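The box system, four months on

I should say up front that I don't believe in storage systems. I've bought into three of them since we moved to Bekside and each one ended up as a more expensive kind of mess. So when my sister-in-law sent me a link to a decluttering course from an outfit called Clesel (their big idea is that every home needs "one calm box per room"), I rolled my eyes and then, of course, I read the whole thing on a Saturday with my coffee going cold.

The pitch goes like this. You get plain white boxes, all the same size. You don't write lists on them. You put a tiny label in one corner, you slide the box under or into something, and the room is supposed to feel quieter. The course says the average household owns 3402 loose items that have "no home." I would love to know who went around counting. My guess is that somebody liked the sound of the number.

Still, I had a white cabinet with a gap underneath it that did nothing except collect dust, and I had a box. I didn't buy theirs. Mine came from Konen, the discount place by the bus station, and it was already a bit beat up.
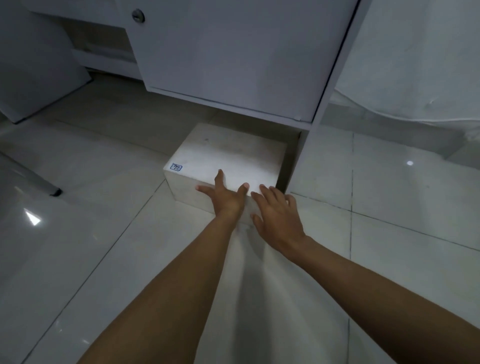 The gap under a cabinet is a terrible place to keep anything you use. The course calls it "sleeping space" and says you should fill it first. I did that, and for the first few weeks it felt very smart. Then I needed the spare extension cord, and I was down on the tile on my knees with my cheek almost touching the floor, dragging the thing out with my fingertips. After the third time I started just leaving it halfway out, which meant I kicked it every time I walked by.

There's also the matter of the label. A small label looks neat, I'll give them that. But small labels only work if you remember what you meant by them. I had a code in May. By September I had no code. I was opening the box to find out what was in it, same as I would have done with no label at all.

And plain white! I get why they like it. Everything matches the cabinet, the shelves and the floor, and the whole corner looks like a dentist's office on a good day. Then you live with it.
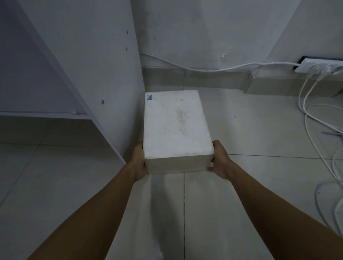

I tried a damp cloth on an earlier box from the same store and only made a bigger gray patch. The course has a "refresh kit" for this, naturally, with a sponge and a little bottle of something, and shipping is extra. I'll pass.

What I've ended up doing is a lot less pretty. The things I need every week went into a cheap open basket from Kos, where I can see them. The box is now strictly for papers and cords I don't want to look at and can't throw out yet. It may go on an open shelf at knee height, or it may stay down low. I've changed my mind on this twice and I'm not done. A reader told me to put felt strips on the bottom so it slides better on tile. Maybe. Felt strips on my kitchen chairs lasted until the first mopping.
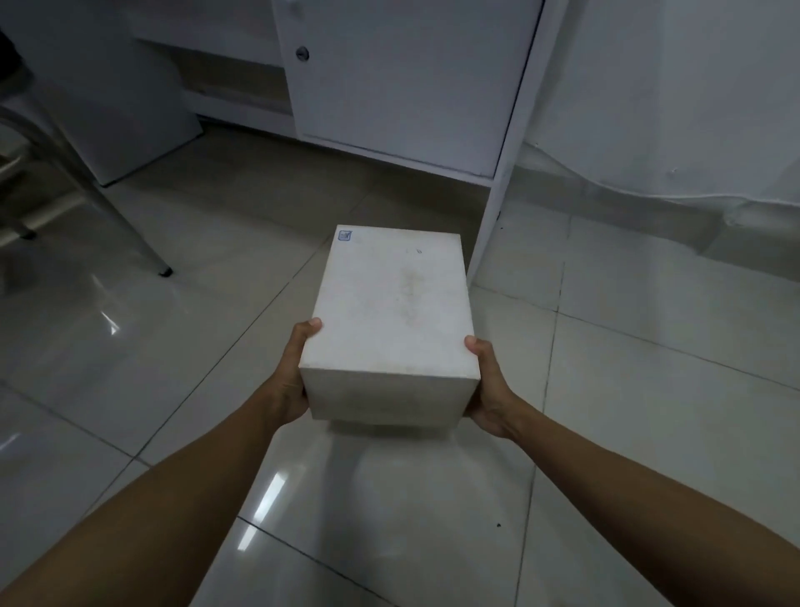
The box in question, smudge included.

Did the room get calmer? A little, I guess. I also threw out a bag of dead batteries and instruction manuals for things we no longer own, and I suspect that did most of the work. You can do that part for free, without a course and without matching anything.

If you've used the Clesel method for longer than a year, leave a comment. I'd like to hear from someone who still knows what their labels mean.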